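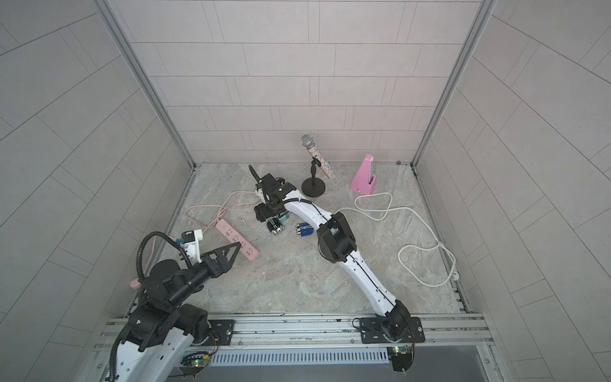 Staggered wall tile over a marble-patterned floor.

Regrouting a running bond wall

Rake the old joints to a depth of 6 mm with an oscillating tool. Start with the horizontal joints - they are continuous and easier to follow - then cut the short verticals by hand. Vacuum the joints and wipe them with a damp sponge.

Mix the grout to a stiff paste and let it stand for 8 minutes. Stir again without adding water. Press it in diagonally with a rubber float, then scrape off the excess with the float held at 80 degrees to the tile.

Sponge the haze in light passes. Leave inside corners empty and fill them with silicone after the grout has cured.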